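Robot Manipulation in Practice
Handout 9: Learning from Wrist Views, and Why Cloth Hates You

Read before lab. Bring a pen. Laptops stay shut for the first half, as in September, when I still had to explain why.

1. Where we left off

Last time we trained a policy by plain behavior cloning. You record a person driving the arm, you pair every camera view with the motion that followed, and you ask a network to predict the second from the first. On rigid blocks this works well enough to make a student overconfident. Several of you were.

The trouble starts when the object has no fixed shape. A block has a position and an orientation and you can write both on a napkin. A shirt has as many shapes as it likes, and the napkin is the same problem as the shirt. So we quit trying to estimate the state of the cloth and let the policy work straight from the view at the wrist. That is the method for this unit. We will call it Telel, after the code base, which Anca Cârstea named and declines to discuss.

2. What goes in, what comes out

In: 2 wrist views, one per arm, plus the gripper openings. No overhead camera. People always ask for an overhead camera. It gives you a lovely view of the back of the robot's hand at the moment you need to see the cloth.

Out: a short chunk of future motion for each wrist, written relative to where that wrist is now. Relative matters. If you write the targets in table coordinates, the policy learns your table, and the day someone bumps the table you will learn about it too.

Three wrist views from one occasion, all with striped navy fabric in them:

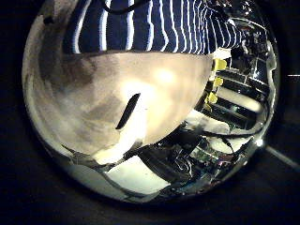
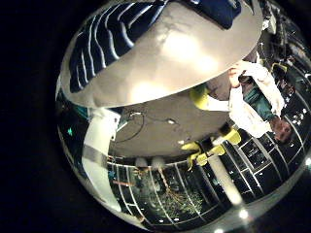
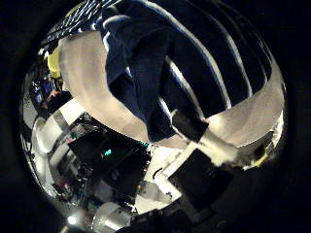 The fisheye lens buys us coverage and charges us straight lines. One view has to hold the fingers, the cloth, the work surface and a good deal of the room, and a normal lens at that distance would give you a fine close-up of two stripes. Your first instinct will be to undistort it. Try it in the lab if you must. You lose the rim or you stretch it into soup, and in the first view the rim is where most of the clutter and cables are. Networks don't mind a bent stripe as long as it bends the same way at the same spot every time. Compare the first view, where the stripes are broad at the left and squeezed thin farther right, with the third, where they arc down the right side in parallel. Same sort of pattern, very different pixels. A hand-built stripe detector would need a vacation. The learned one only needs enough demonstrations.

3. Things the policy would love to learn instead

Give a network a shortcut and it will thank you. Look at the second view again: a person in a teal-green top is in it, along with a hand holding up a white towel. None of that should steer the arm. If the same operator stands in the same place for every demonstration, though, the network is free to decide that teal means "close gripper," and the training loss will look gorgeous.

Glare is the quieter version. In the first view there's a strip so overexposed that it carries no surface detail. The policy still gets pixels there. They are simply all the same pixel. We randomize brightness in training, which helps with glare that moves. It does nothing for detail the sensor never caught, so turn down the exposure before you turn up the cleverness.

Hideaki Hattori's fix for the background problem is cheap: change operators, change clothes, move junk around between recordings. His fix for people who won't do this is to make them relabel data.

4. The result you will try to reproduce

We have 200 demonstrations in the Vellis set and 881 in the Friesen set. Vellis was recorded with care by one person in one spot. Friesen was recorded by whoever was free, and some of it is embarrassing.

Train one policy on each, same settings. Test both at the Damberg bench, which appears in neither set. Write down which you expect to do better and why, before you run anything. I collect the predictions. I also keep them.

Then cut Friesen down to 200 demonstrations, picked at random, and run it again. Without that run you can't tell variety from plain quantity, and your write-up will be marked as if you knew that.

5. Lab notes

Count a trial as a success only if the cloth is held at the end. "It nearly had it" goes in the comments column.

Don't restart a trial because the start looked unfair. The robot doesn't get to, either.

Save the raw wrist views from every failed trial and watch them at full speed, then slowly. Most failures are decided well before the fingers close, usually in the approach, and you'll miss it if you only look at the last second.

Keep the stop button within reach of someone who is watching the arm. A person watching the loss curve doesn't count.

Write-ups are two pages, plots included. Predictions are due at the start of lab, on paper, with your name on them.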